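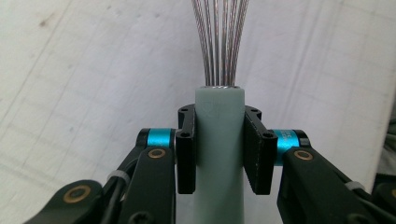
Home | Chapters | Glossary | Worksheets | Contact

We use cookies to remember where you stopped reading. OK

Chapter 7
Drawing a Kitchen to Scale

I learned to plan kitchens in the worst possible way, by ordering the cabinets first. The house was in Fultberg, the wall was 132 inches long, and I had written down 123. You can guess how the delivery went! I had a nine-inch gap next to the stove for years, and it held a broom and a stack of baking sheets and my wounded pride.

So before we get to cabinets, counters and lights (and I know some of you skipped straight here hoping for lights), we're going to spend a whole chapter with a pencil. By the end of it you should be able to walk into a kitchen you've never seen, measure it, and come home with numbers you can turn into a plan somebody else can read.

The words you'll need are plan, elevation, scale, clearance and swing. A plan is the room seen from straight overhead, with the ceiling gone. An elevation is one wall seen face on. Clearance is the open floor you leave so that a person can stand, bend and get past another person. Swing is the curve a door makes when it opens, and yes, refrigerator doors count, and so do ovens. I still draw every swing as a dotted line, even on a quick sketch.

When you measure, go along each wall at three heights: near the floor, at counter height, and up near the ceiling. Old walls lean and bulge, so the three numbers often disagree. Write all of them down and plan with the smallest. Then measure the windows, from the corner to the outer edge of the trim, and mark where the water and gas come in.

My old teacher, Clementina Fonseca, made us read every number out loud to a partner, who read it back. We thought it was silly. There were 40 of us in one room all shouting inches, and it sounded like an auction, but I can't remember a single wrong wall in that class. (See above for what I managed later on my own.)

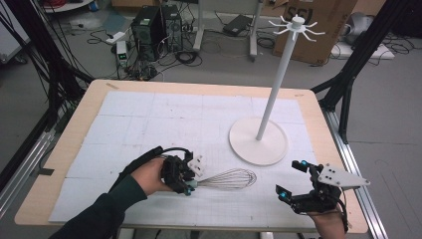 Choosing a scale comes next, and for a kitchen I like half an inch to the foot. My Fultberg wall is 11 feet, so it comes out at five and a half inches on paper, big enough to write on. Keep the same scale for the plan and all the elevations. You'll want a flat place to work with lines already on it, and a large white board with a faint grid laid over a tabletop does the job very nicely, gray smudges and all. Mine looks just as worn. Pencil in the walls first, then doors and windows, then anything that can't move.

Now cut out little paper shapes for the sink, stove and refrigerator, at the same scale, and push them around. This is my favorite part! Try the sink under the window, then try it somewhere you're sure is wrong. The Kokwood kitchen in our case study, built in 2000, had its sink facing a blank wall until the owners tried exactly this.

Before you start, have these within reach:
a tape measure longer than your longest wall
two sharp pencils and an eraser
grid paper or a gridded board
scissors and stiff paper

Warm-up: draw a plan of the kitchen you use most, from memory, with no measuring at all. Put it away in a folder. We'll pull it out again in Section 7.3, after you've taken the real measurements, and you can mark the differences in red.

7.1 Reading the Tape

Vandivthorpe Learning | Contact us | Back to top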